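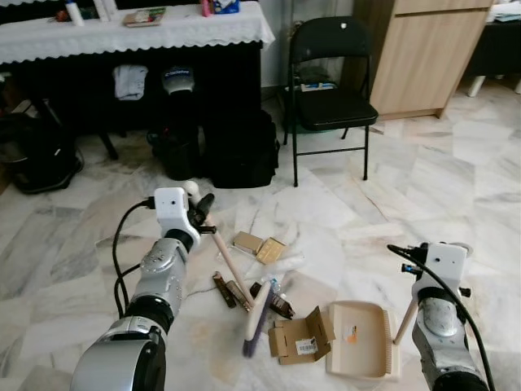 The Rollard folding stool has been to nine street parades with me now, and I'm ready to say it's the best thing I've ever packed for a summer festival trip! If you've ever staked out a curb two hours before a line of giant dancing mascots comes by, you know what your knees feel like by the time the music starts. Folded up, the Rollard slides into a day bag next to a water bottle and a plush or two. It has four legs with wide rubber feet, and they grip much better than I expected. Shopping arcades and station halls are where cheap stools go skating, and on smooth stone - white and gray marble tile like the floor up top - mine hasn't budged once. Cobbles are a bit wobblier, but you learn to shuffle it around until it sits right.

I took it to the Khoo Lantern Walk in August, the evening one with the fox costumes (go for the foxes, stay for the shaved ice). From the station to the good corner by the bridge is 1,907 steps according to my phone, and I carried the stool on its shoulder strap the whole way without switching sides. The strap is wide and soft. The clip on it squeaks, though, and a drop of oil only fixed it until the next trip.

Setup is lovely. You pull the top ring, the legs swing out, and you're sitting down. Folding takes a little more care, and I did pinch a finger the first week. Hold it by the seat and you'll be fine. 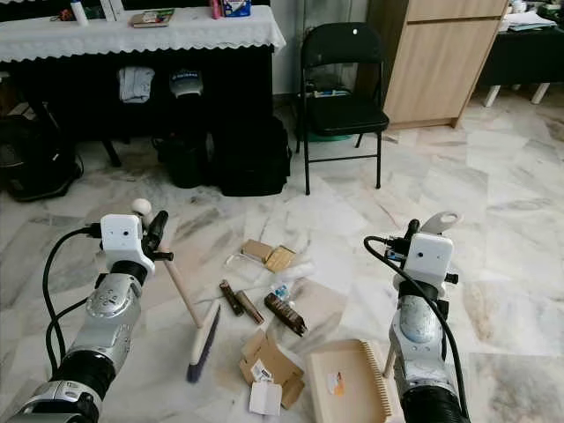

Purple broom bristles down on the veined marble tile.

Before this I had the Trirel, which is lighter and comes in prettier colors, including a very nice melon green. It also sits so low that all I saw of one parade was the backs of other people's knees. The Rollard is tall enough that I could see over a row of kids on the curb, and getting up from it is easy too.

My complaints are small. The fabric seat gets hot if you leave it in the sun, and the carry sleeve is so snug that I gave up on it by lunchtime. I'd love a little pocket underneath for a parade map. I stayed on it through a 24-minute finale with drums, confetti and four encores, and I'd have happily sat through a fifth.

Already packed for the winter lights!

Recent reviews
- Hevent festival planner app: maps, alerts and stamp rallies
- Trirel folding stool, one summer later
- Clear bags for mascot plushes
- Hand fans that survive a parade

We use cookies to remember your settings and count visits. By staying on this page you agree to our cookie policy. Accept | Manage settings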